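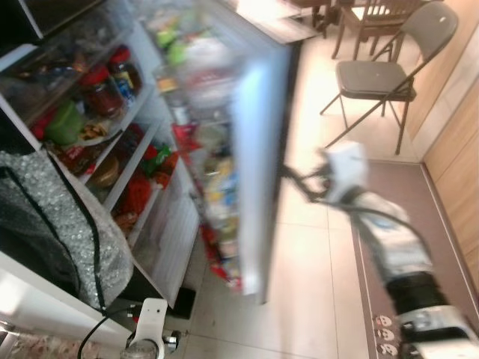

Red-lidded jars, a few snacks and a full door.

Skarnholm riser recliner, small size
Posted 17/01/2002 by Farah Teoh

My mum moved into a retirement flat at Drendach Court last May and the one thing she wouldn't bring was her old armchair. Well, the one thing I wouldn't let her bring. It was so low that getting out of it had become a sort of event, with a run-up and a hand on the radiator. So we went looking for a riser recliner, and after a lot of sitting in things and being sold at, we came home with the Skarnholm in the small size. She's had it through the summer and the whole of the winter so far, and I've had plenty of goes in it myself, so I feel ready to have opinions.

Price first, as it's what I always scroll down for. We paid £379 at Mukari, which was the sale price on the plain green fabric. The patterned ones were more, and the leather was a lot more. I'd seen chairs at 2000 pounds in the glossy catalogues that come with the Sunday supplements, so I was ready for a shock and got a nice one for a change. Delivery was on top but it did include bringing it up in the lift and putting it where she wanted it. And then, after they'd had a cup of tea, where she really wanted it.

It's 27 inches wide, and that matters in these flats. The living rooms at Drendach are a decent size but there's a radiator under the window and the door opens inwards, so there's only one sensible wall for a chair that tips back. Do measure behind as well as side to side. The leaflet says it needs a hand's width of space at the back and that's a bit hopeful, I'd say. With it shoved up that close, the top of the backrest rubbed the wallpaper when it went right down. We pulled it forward and all was well, but it does sit further out into the room than you'd picture from the shop.

Now, how it works. It plugs in, there's a handset on a curly lead, and the whole seat lifts and tilts to bring you up onto your feet. It's slow. I got impatient with it the first week and Mum told me off, because slow is exactly what she wants. Her last scare was from getting up too quickly and going dizzy, and with this she gets a good few seconds to find her feet before she has to do anything with them. You can stop it at any point just by letting go of the button. She usually stops it halfway and has a think, or finishes whatever she was telling me.

The handset I'm less keen on. The buttons are big enough but they're all the same shape and the same grey, with little arrows that Mum can't make out without her reading glasses. For the first fortnight she kept putting her feet up when she meant to stand. I stuck a blob of that raised fabric paint on the one for up and that's sorted it — she finds it with her thumb now and doesn't look. But for a chair aimed at people in their eighties you'd think somebody would have tried it on someone in their eighties. There's a pocket on the right arm for the handset, and it will only go on the right, which is a nuisance for her neighbour along the corridor, who's left-handed and has the same model.

That neighbour is Xuelian Zheng, by the way, and she's the reason we looked at Skarnholm in the first place. She let Mum try hers on the day we came to see the flat. If you're moving a parent into one of these places, I'd really recommend knocking on a few doors, or hanging about in the lounge at coffee time, and asking what people sit in. You learn more than you do in any showroom, and they love being asked! Xuelian had also tried the Sinaga chair, the one with the two motors, and sent it back. She found it too deep in the seat and her feet dangled. I sat in a Sinaga at the shop and I thought it was lovely, but I'm a good bit taller than either of them.

Which brings me to sizes. The small is properly small. Mum is just over five foot and her feet are flat on the carpet with her back against the cushion, and she hasn't been able to say that of a chair in years. My brother can't bear it. He says it's like being back at infant school. If there are two of you who'll be using it, a couple I mean, you might well need one each, and I don't think there's a way round that.

Comfort is very good for sitting and watching telly, and good for reading, with a firm seat that hasn't sagged at all. For sleeping I'd give it a maybe. It goes back a long way but not flat, and the back and the footrest run off the same motor, so you can't have your legs up and stay sitting upright. I hadn't understood that when we bought it and I wish the lad in the shop had spelled it out. Mum's ankles swell, and the nurse likes her to have her feet up in the afternoons, and what she'd like is feet up and head up so she can do her crossword. With this one, feet up means looking at the ceiling light. She's got round it with a cushion behind her shoulders, but if I were buying again I'd have paid the extra for two motors. The difference was some 200 pounds at the time, in the same make.

A few odds and ends. The fabric sponges clean, and I've tested it on tea, gravy and a whole spoonful of rhubarb yoghurt. The arm covers come off and can go in the machine. They shrank a touch on the second wash but they still fit. The motor makes a low hum that you can hear from the hall but not from next door, I've checked. It comes with a battery back-up in case of a power cut, the sort that takes a couple of those square batteries, and they don't put the batteries in the box, so get some. We had one power cut in November and it brought her up with no fuss, although more slowly still.

The castors are only on the back legs. To move it you lift the front and wheel it like a barrow, and it weighs a ton, so hoovering under it is a job for whoever's visiting. I did ask at the office whether the cleaner could do it and was told politely that the cleaner doesn't move furniture. Fair enough. I do it once a month and find all her pens.

Mukari's aftercare has been fine the one time we needed it. The lead on the handset came loose over Christmas and they posted a new one in the first week of January, no charge and no arguing, and I fitted it myself on my hands and knees. The guarantee on the motor is longer than on the fabric, so do read the card and post it back, as it doesn't count until you've sent it in.

The other change I've noticed has more to do with Mum than with the chair. She goes down to things now. The talks, the singing, even the chair exercises she swore she'd never be seen dead at. Before, once she was sat down for the afternoon she stayed down, and if somebody knocked she'd shout that she was busy. She gets up and answers the door these days. I can't promise anyone that a chair will do that, and the lovely crowd on her floor have had a lot to do with it too.

Good: price, size for a small person, firm seat, slow steady lift, washable arm covers.
Not so good: grey buttons, right-hand pocket only, legs and back move together, heavy to shift.

Four out of five from me. Mum says five, but she's never had to hoover under it. If anybody has the two-motor Skarnholm in the small size, could you let me know whether the footrest comes down far enough to tuck a footstool away behind it? Xuelian is thinking of swapping.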